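Kitchen notebook, 2021-09-09
Dairy-free lunch pots, batch 3

Aim today was to fix the dressing. Batch 2 split in the fridge overnight and the pasta underneath had gone slimy by the time it was opened. The base is unchanged: cooked pasta spirals, cucumber, sweetcorn, grated carrot, chickpeas. No nuts, no egg, no dairy.

Oat cream from Clirnora again, but whisked into the mustard before the oil this time. Lemon juice went in last. It thickened straight away and held while I washed up, so I left a jar of it on the side and put a second jar in the fridge with the lid on. 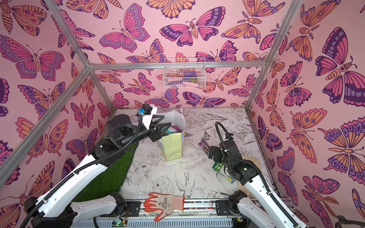 Cucumber: seeds scraped out, then salted and left in the sieve for 16 minutes. I meant to do 15 and was on the phone to Radari about the lids. Patted it with kitchen paper. Much less water in the bottom of the pot than last time, though the pieces are saltier, so leave the salt out of the dressing altogether next time.

Filled weight of the first pot was 361 g with the lid off. Too much for a small child. The older ones might finish it. I took out a spoonful of pasta and some of the chickpeas and it still looked like a full pot. Didn't reweigh it, must do that before we write the label.

Cheese shreds: tried the Amadi ones and the Flilora ones side by side. Amadi clump together in the bag and taste mostly of coconut. Flilora are drier and mix in better, but they go hard at the edges if they sit on top, so stir them through. Both packs say free from milk. The Amadi pack also has a "may contain" line for soya, which we would have to carry over on to ours. Going with Flilora unless the price goes up again in January.
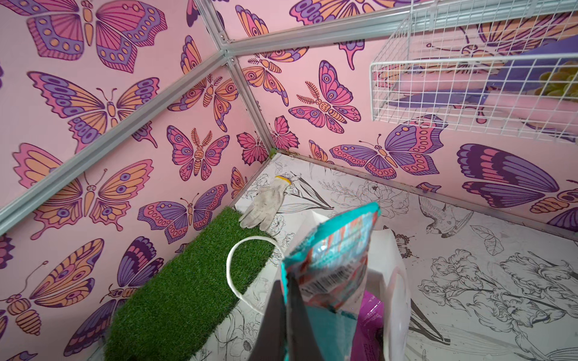
A note left in the margin asks whether the chickpeas could be swapped for white beans, as the skins come off the chickpeas and stick to the lid. It also says the carrot should be cut in sticks and packed at the side, so that children who won't eat it mixed in can still pick it up. Fair on both. Will try the beans in batch 4, same weight, rinsed twice. Sticks take longer to cut and I want to time it before agreeing.

Fridge jar checked at the end of the day: no split, slightly thicker, loosened with a teaspoon of water. Side jar had a thin line of oil on top. Stirred back in without trouble.

To do: reweigh the smaller fill, order more oat cream, ring Radari back about the lids, taste both jars again in the morning.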